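Laborbuch Avram, September

Lokalisierung der Handgreifer, Flur neben der Treppe

Beginn 9:30. Ziel für heute: den Sprung in der Posenschätzung eingrenzen, den Anum Swati letzte Woche in den Aufnahmen aus Clostholm gefunden hat. Der Schätzer läuft minutenlang sauber und versetzt die Trajektorie dann zwischen zwei Bildern um einige Zentimeter. Im Labor bekomme ich das nicht reproduziert, im Flur schon beim zweiten Durchgang.

Verdacht 1 war der Zeitversatz zwischen IMU und Kamera. Neu kalibriert, Versatz 4 ms, fest in die Konfiguration eingetragen. Der Sprung bleibt. Verdacht 2 ist die lange weiße Wand rechts. Dort findet der Feature-Tracker fast nichts, und was er findet, liegt auf der Treppenseite oder an der Decke. Die Leuchtstoffröhren liefern zwar kräftige Kanten, aber alle in Flurrichtung, das hilft für die Tiefe kaum.

Dazu kommt der zweite Greifer. Sobald er im Bild ist, sitzen viele Features auf dem Marker und auf den Backen, also auf etwas, das sich selbst bewegt. RANSAC wirft sie meistens raus. Wenn die Wand den Rest des Bildes füllt, sind sie in der Mehrheit, und dann kippt die Schätzung.

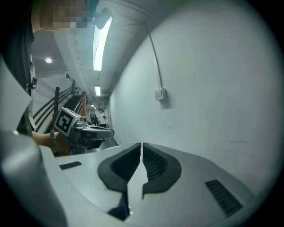

Maskierung

Eigener Greifer: feste Maske über die untere Bildhälfte. Die alte Maske war zu knapp, am linken Rand blieb ein Streifen Gehäuse frei. Jetzt größer gezogen.

Zweiter Greifer: Marker detektieren, Pose rechnen, Hüllkörper ins Bild projizieren, Features darin verwerfen. Hüllkörper um 30 Pixel aufgeweitet, Hand und Unterarm sind trotzdem nicht immer drin. Bei stark gekipptem Marker fällt die Detektion aus – dann halte ich die letzte Maske noch 2 Bilder. Unschön, reicht vorerst.

Personen maskieren wir bisher gar nicht. Wer weiter hinten im Flur steht, stört wenig. Wer direkt neben der Kamera steht, vermutlich schon.

Feature-Budget von 250 auf 400 erhöht, Rechenzeit noch im Rahmen.

Offen

– Gleichen Datensatz mit alter und neuer Maske durch Skinia laufen lassen, Ergebnisse nebeneinander ablegen.
– Fisheye-Modell am Bildrand prüfen, Restfehler dort größer als in der Mitte.
– Anum fragen, ob Finside die Markergröße in der Konfiguration geändert hat. In meinem Zweig steht noch der alte Wert.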